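Dois braços e uma cabide: visita à Tromomell

12 partilhas · 3 comentários

Na quarta-feira, a Tromomell abriu o quarto de ensaios a visitantes. Augustina Akpalu, responsável pela manipulação de têxteis, começou pela preensão. «O cabide é rígido, a peça não. Seguramos o que é rígido, uma garra em cada ponta, e deixamos o tecido cair.»

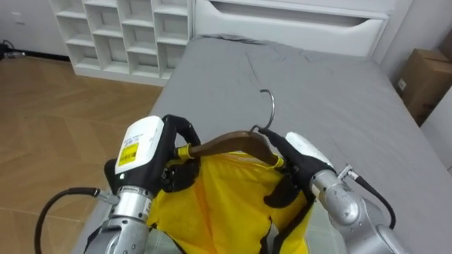
O que se mede

Cada sessão tem seis peças de roupa e 200 tentativas. O registo vai em 3129 e alimenta o Jultano, o programa de controlo da casa. «Interessa-me o desvio angular do gancho», diz Akpalu. «O resto é secundário — por enquanto.»

Ewurabena Annan, que trata da calibração, prefere tecidos brilhantes. «O reflexo engana a estimativa de profundidade. Se o erro aparece, quero vê-lo em março e não na entrega.» A cama, acrescenta, é uma superfície exigente: cede e faz pregas.
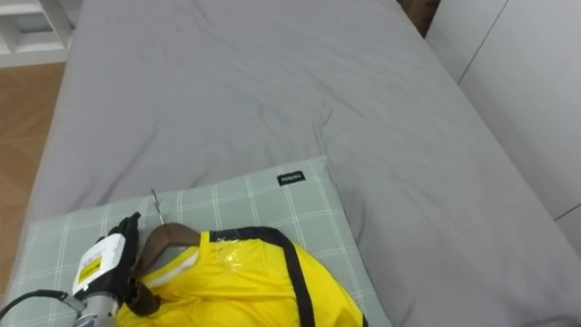 Peça amarela no cabide, sobre a almofada; a mão robótica segura a ponta esquerda.

Comentários (3)

fuvent_7: Qual é a força de aperto? Faltou esse dado.

Amegashie: Estive lá às 15h. A explicação do Jultano foi curta.

rui.t: No título é «um cabide».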